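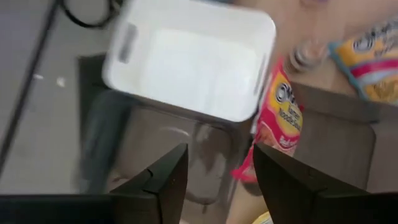 Revisión almacén seco y cocina - Judulier, local Dornville
sáb. 28 de septiembre
Revisa: Fergus Gunn. Copia a Jeanie MacRitchie.

1. Recepción de mercancía
Albaranes archivados: SÍ. Falta la firma en el 589 y en el 963, los dos de Bednárik. Pedir duplicado.
Bultos separados del suelo: NO. Sacos de arroz directamente sobre la baldosa, junto a la puerta. Subir a palet hoy.
Báscula: SÍ, pero la pegatina de calibración es de mayo. Llamar.

2. Estanterías y producto seco
Rotación (lo viejo delante): A MEDIAS. Pasta y legumbre bien. Fideos instantáneos y sopas de sobre mezclados, fechas distintas en la misma fila. Rehacer.
Envases abiertos con fecha de apertura: NO. Harina, pan rallado y pimentón sin etiqueta. Ya salió en la visita anterior.
Envoltorios rotos o hinchados: ninguno en lo que miré. La balda de arriba no la revisé, faltaba escalera.
Cestas de plástico limpias: SÍ. Una con el asa rajada, retirada.
Alérgenos separados: SÍ. El sésamo sigue demasiado cerca del arroz, bajarlo una balda.

3. Cámara y congelador
Registro de temperaturas: incompleto, huecos en el turno de noche. Hablar con Jeanie.
Junta de la puerta: despegada abajo a la derecha. Tercera vez que lo apunto.
Hielo en el evaporador: poco. Vale.
Carne cruda debajo de lo cocinado: SÍ.

4. Limpieza
Suelo bajo los muebles: NO. Migas y polvo detras del arcón. Usar el cepillo largo, la fregona no llega.
Campana y filtros: SÍ. Los cambió Dister, parte en la carpeta azul.
Productos químicos en su armario: SÍ, cerrado con llave. Falta la ficha del desengrasante nuevo.
Cubos con tapa y pedal: uno con el pedal roto.

5. Plagas
Cebos numerados y en su sitio: el 4 no aparece. Mirar detrás de la caldera.
Excrementos, roeduras: nada.
Mosquitera de la ventana: agujero en la esquina, cinta puesta de momento - la cinta no cuenta como arreglo.

6. Electricidad e incendios
Extintores: presión correcta, accesibles. El de la entrada tapado por un carro, lo moví yo.
Regletas: una colgando sobre el fregadero. FUERA YA.
Luz de emergencia del pasillo: no enciende al probarla.
Salida trasera libre: SÍ.

7. Personal
Botiquín: faltan tiritas azules y suero. Guantes hay, talla M solamente.
Carnés de manipulador: todos menos el del chico nuevo, lo trae el lunes según él.
Calzado: correcto.

Gasto previsto
Junta de la cámara, 589 euros con mano de obra (presupuesto Dister). Mosquitera, 55. Si hay que cambiar la puerta entera se va a 3.000 y eso lo tiene que aprobar Jeanie, yo no firmo.

Comentarios
J. MacRitchie: vale la junta, la puerta no. Lo de los sobres de fideos que lo haga el turno de mañana, con rotulador y por fechas. El cebo 4 estaba en el altillo, ya esta repuesto.
F. Gunn: visto. Vuelvo a mirar los puntos 1, 2 y la regleta. El resto a la próxima visita, llevar escalera.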